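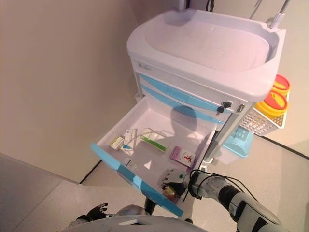

Chapter 4
Comparing Hands Fairly

If you have ever tried to choose between two pairs of kitchen tongs in a shop, you already know most of what this chapter has to teach, and you also know how hard it is to decide without something to pick up. Robot hands are much the same. A maker's sheet will tell you how hard a hand can squeeze, and that is good to know, but it says very little about how the fingers will manage a small carton at the bottom of a deep drawer, with the front panel in the way of the wrist.

So we shall begin with a drawer -- a medical cart drawer, to be exact, with a few light packages spread over its floor. At Bamanby the same drawer was used for two hands, the Csonka and the Olamham, on one arm and under one controller. Each hand was given 200 tries, and the work took almost 42 hours, a good deal of it spent putting packages back where they had been.

Before you read the results in Section 4.2, take a sheet of paper and write down what you would count as a good grasp. Does a crushed corner matter? What about a clear packet that is lifted and then slips? Keep your answers by you, please, as we shall come back to them when we meet the Jomitside scoring table.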